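**Sprinkle for baby #2 – is a restaurant crazy?**

**plumjam_mama:** Hi all! My sister is due in November with her second and I'm throwing her a sprinkle (she swears she doesn't want a "real" shower, but she cried happy tears at her first one, so I'm ignoring her a little). My apartment is tiny. I've been looking at the back room at Inskip, that brunch place by the river, and they want a deposit of $244, which goes toward the food. Has anyone done a restaurant shower? Did it feel like a party or just like lunch?

**twodogsandabump:** Mine was at a restaurant and I loved it!! We did a long table, eucalyptus down the middle and a onesie banner on the wall. The one thing I'd say is ask about the banner first, some places are funny about tape. We ended up using ribbon tied to the curtain rods and it looked cuter anyway.

**gingersnap_jo:** I'm going to be the grump here. For a second baby I'd skip the restaurant and do cupcakes in a park or at somebody's mom's house. People already gave once, and now they're getting dressed up and finding parking too. Put the $244 toward diapers!

**plumjam_mama:** Ha, fair, but a park in the fall where we live is a gamble. And I'm asking for no gifts, just a favorite book with a note inside. Her daughter is 2 and rips everything, so board books only.

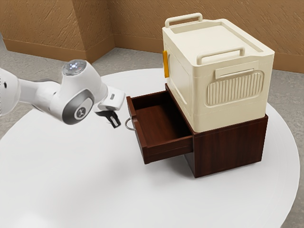 **oatmilk_olive:** I'm with gingersnap on the cost but not on the guilt part. If the invitation says books only, then it's a nice brunch and you get to hug a pregnant lady. Where's the burden in that? I ordered my invitations from Wundivano and they had a little "books instead of cards" insert that matched. Came in 7 days.

**gingersnap_jo:** People will bring gifts anyway, they always do. But ok, the book thing is sweet and I'd come to that one.

**twodogsandabump:** Please do the game where everyone guesses the baby's birthday! Winner gets a candle. Skip the one with melted candy bars in diapers, I still can't look at one.

**plumjam_mama:** No diapers with chocolate, I promise – my sister would walk right out. I like the birthday guessing though! I think I'm going to book it. They said I can get in early to set up and the banner is fine as long as I don't use nails. Now I just need a cake. Anyone had one from Povari?

**oatmilk_olive:** Lemon one, yes. Get the lemon one. The vanilla was a bit dry when we had it for my cousin's.

**gingersnap_jo:** Disagree, the vanilla is the only one I'd order twice. Get half and half and let us know who was right.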